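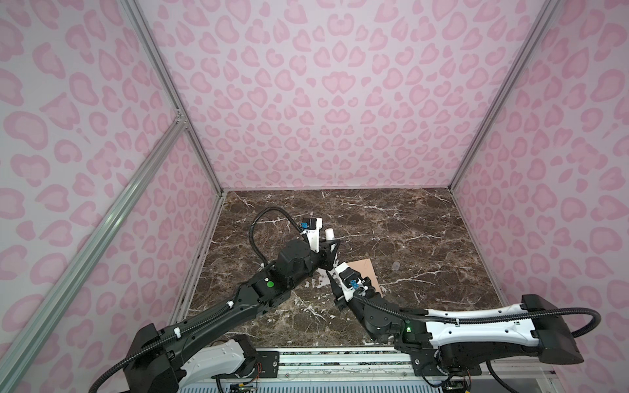 Ernero Bench Surround in Pink Leopard, with the dark marble top
Reviewed July 9, 2018

I wanted to like the gray one. It's the sensible choice, it's the one in all the Ernero catalog photos, and it would have gone with everything. Then I scrolled down to the pattern options, saw pink leopard, and that was the end of the gray one.

So, the basics. The Bench Surround is a three-sided wall kit that goes around a work surface: a back wall, two side walls, and aluminum extrusion to hold it all together. There's no lid and no front. I bought mine as a set with the dark brown marble top and paid $377 for the lot, shipping included. I use it as a packing and small-projects bench, which mostly means cardboard boxes, tubes, sheets of card and whatever else needs wrapping up that day.

Putting it together

Much easier than I feared! The extrusion is silver, grooved down the sides, and the corner brackets bolt straight into it. If you've ever put together anything made from slotted bar, you know the feeling: everything slides around loosely until you tighten the last bolt, and then suddenly it's solid. I did the two back corners first, stood the panels up, and left the diagonal bar on the left for last. I'd suggest the same order, although the booklet has you fit the diagonal early on. I tried that and had to take it off again to get the side panel in.

The booklet is the weak spot of the whole kit, by the way. The drawings are tiny and two of the steps look identical. Ernero could double the size of every picture and I'd be happy. Allow yourself an afternoon and clear some space before you open anything.

One thing I really like is that the side walls splay a bit instead of standing square to the back. It gives you more elbow room at the front, and things don't end up lost in a dark corner.

The pattern

OK, the fun part. The background is a pale pink that leans toward lilac, and the spots are a deeper rose pink, all blotches and broken rings. I was worried it would be hard on the eyes in person. It's a lot, sure, but it's soft enough that I stopped noticing it while I was working, and then I'd come back into the room and be delighted by it all over again.

Look closely at the middle of the back wall and you'll find the print seems to mirror itself, so some of the spots pair up and look like little hearts. I have no idea if that was on purpose. I hope it was.

There is a practical side to it too. I used to work against a beige wall, and beige card in front of a beige wall is a good way to lose your beige card. Tan against pink leopard is very easy to pick out.

The marble top

I came for the leopard but the marble is what I'd tell people about. It's a deep chocolate brown with thin white veins, and they don't run evenly at all. In some places they're fine cracks going off in long lines, and in others you get big white patches that look like somebody splashed paint on it. There's some tan and beige in there as well. If you want a calm, even surface, this won't be it, but I think it's gorgeous.

The smooth surface is what I'd hoped for, for boxes. A carton slides across when you want to turn it around, and you aren't fighting a rough top that grabs at every edge. I've packed 50 boxes on it so far and have no complaints about how it has held up.

Two small warnings. First, it's heavy, so get help lifting it and don't plan on moving the bench once it's set up. Second, anything clear just disappears on it. Put a little see-through cup or disk down on that dark stone and you'll be patting around for it five minutes later. White things have the same problem near the white patches, only less so. I now try to keep the small stuff on a sheet of card, and that takes care of it. 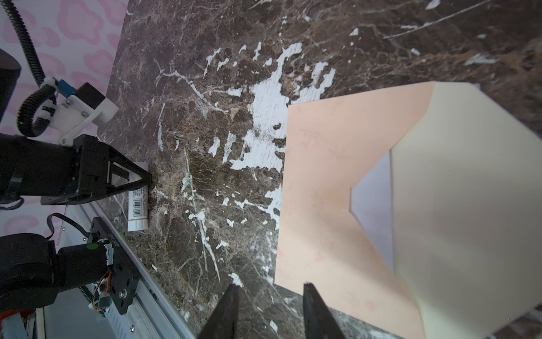
How it compares

Before this I had a Gonden folding bench with a plain back panel. It was fine! It was cheaper and much lighter, and if you need to put your bench away at night you should probably still look at that one. But it wobbled whenever I pressed down on a box flap, and the back panel bowed after a while. The Ernero doesn't budge. I also looked hard at the Trumenance version, which has a similar frame, but it only came in white and black and the top was sold separately. By the time I'd added everything up it wasn't any cheaper.

Living with it

The print makes it nice to stand at, and that matters more to me than I expected. Packing is dull work. Flat sheet, fold, tape, next one. I used to put it off until the pile got silly,

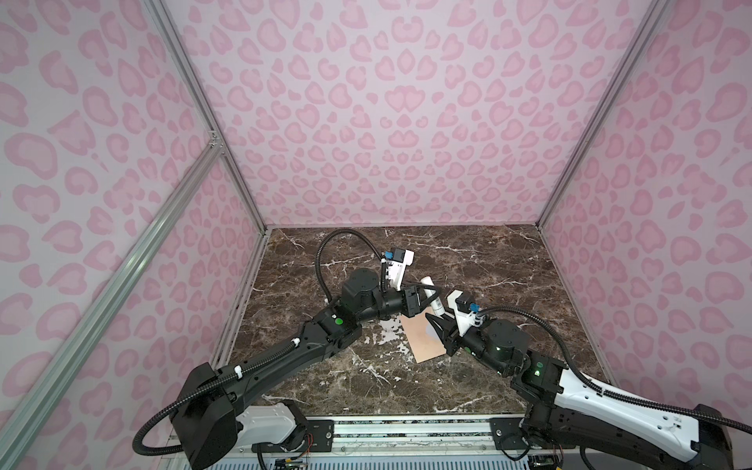

and now I'll do a few at a time simply to be at the bench. A flat sheet of card sits properly flat on the marble, so marking a fold or lining up an edge goes quickly. Cleaning is a soft cloth on the top and a dry duster on the walls — the grooves in the extrusion do collect fluff, and an old toothbrush gets it out.

The silver bars are my one style grumble. They look good, but against all that pink I'd have loved a brass or even a rose option. Awad, the shop I ordered from, told me there aren't any other finishes planned. Pity.

Score

9 out of 10. I'm taking off the point for the booklet. If they ever bring out the same panels in green I may need a second bench.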